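Handheld gripper demonstration

Handheld gripper demonstration is a way of showing a robot a manual task in which a person does the work with a tool shaped like the robot's own hand. The person holds the tool, carries it to an object, closes its fingers and finishes the job, while a small camera mounted on the tool records everything the fingers meet along the way. It belongs to the wider family of methods known as learning from demonstration, alongside guiding a robot arm by hand and driving one from a distance with a remote controller.

Background

The Kelmont workshop was an early and rather patient user of the method. Its first collection, known as Sketden, held 400 demonstrations of table clearing and was made almost entirely with a single tool. A second collection, Grileck, followed with 2665 demonstrations, many of them using two tools at once – one for each hand – and it gave more room to light, everyday things such as paper cups, wrappers and thin plastic bags.

Soft and crumpled objects
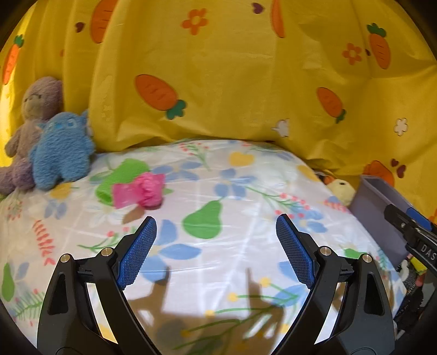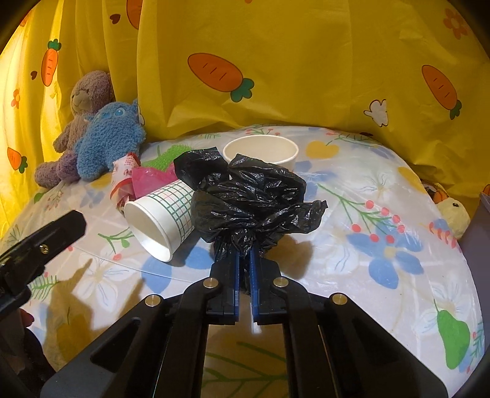
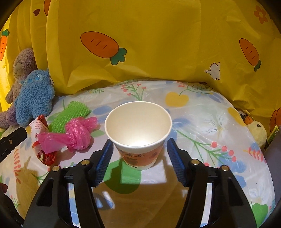

Paper cups and plastic bags, on or held above a patterned cover, seen from the tool's camera at different moments.

Soft things are a good deal harder to teach than hard ones. A wooden block keeps its shape however it is held, but a bag folds differently every time it is picked up, and a paper cup will dent if the fingers close a little too far. People adjust for this without thinking, and the great charm of the method is that their small corrections – a pause, a tilt of the wrist, a second try from the other side – are kept in the recording along with everything else.

Busy surroundings are often welcomed too. A robot that has only ever met plain gray tables may be badly thrown by a flowered one, so demonstrators are encouraged to change the cloths and move the clutter about between sessions.

Comparison with remote control

In remote control, the operator moves the real robot, and so every recorded motion is one the machine can certainly make. The handheld tool gives no such promise, and recordings have to be checked afterward for reaches that are too fast or too far. In the Gough trial, 87 of 1555 handheld demonstrations were set aside for this reason. Against that, the tool is light, needs no robot in the room, and can be learned by most newcomers in an afternoon.

See also: Kinesthetic teaching, Teleoperation, Imitation learning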